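Search this site
Search
All topics

Plaid tablecloth keeps sliding when I sort snack packets on it

Posted by Amancay Olivares, February
Last updated 4:19 p.m.

I use a side table against the wall for sorting snack packets into a tray before they go into individual bags. The table has a smooth painted top and I keep a cotton cloth on it. Each time I pull the tray toward me, the cloth comes with it and everything standing at the back moves forward. I have tried folding the cloth under at the wall side. It holds for one session and then works loose.

I would also like an opinion on layout. At present the packets go on the near half, to the left of the tray, and anything that does not belong to the job gets pushed toward the wall. The table cannot be moved and I do not want to pin or staple into it.

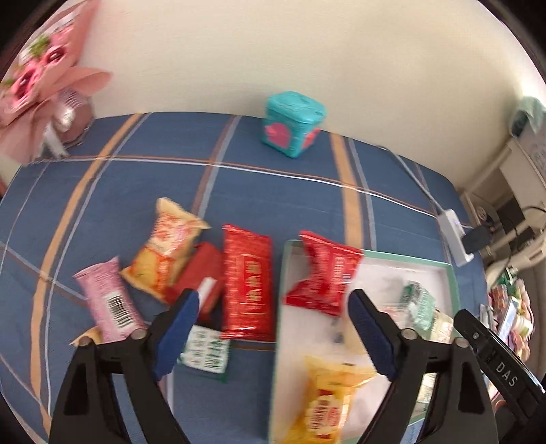

Should the packets be sorted by size or by type before they go in the tray?
Sort by type first, then by size within each type, with the largest packets at the back of the tray so the short ones stay visible.

The tray itself has a hard rim and no feet. I would prefer a fix that lets me take the cloth off for washing.

Benjamín Troncoso

There are two separate contacts here, tray to cloth and cloth to table, and you want the first to slip before the second does. At the moment it is the other way around.

For the lower contact, use an open-weave rubber shelf liner cut 4 inches smaller than the cloth in each direction. Lay it directly on the painted surface, smooth the cloth over it from the center outward, and leave the overhang free. I use the Gekalska liner, which comes off the roll flat. Other makes will do, but avoid the adhesive kind on paint. Test a small piece in a corner for a few weeks first, as some rubber compounds will mark a soft finish.

For the upper contact, stick felt pads on the underside of the tray, one at each corner, 4 in total. Felt on cotton is not especially slippery, but it is better than a hard rim digging into the weave. Lift the front edge slightly when you pull.

Wash the liner by hand in lukewarm water and dry it flat. It loses grip when dusty, and people often replace it when it only needs rinsing.

On layout: keep the power strip side clear of packets. Leave a hand's width between the strip and the tray so that cords are not dragged when the tray moves. Flowers should go on another surface while you work. Paper wrapping catches on sleeves.

Raghda Qaisi

Tablecloth weights. Clip them on the corners. Cheap.

Nélida Lucero

Weights only pull on the overhang, and a table against a wall has no usable overhang at the back. I tried them and the cloth still crept forward.

I agree with the liner. One addition: crimped packet ends interlock when packets are heaped, so you end up dragging several at once. Lay them flat in one layer with the lettering facing the same way, and fill the tray from the far side toward you. If you fill it completely before moving it, you only have to move it once per batch.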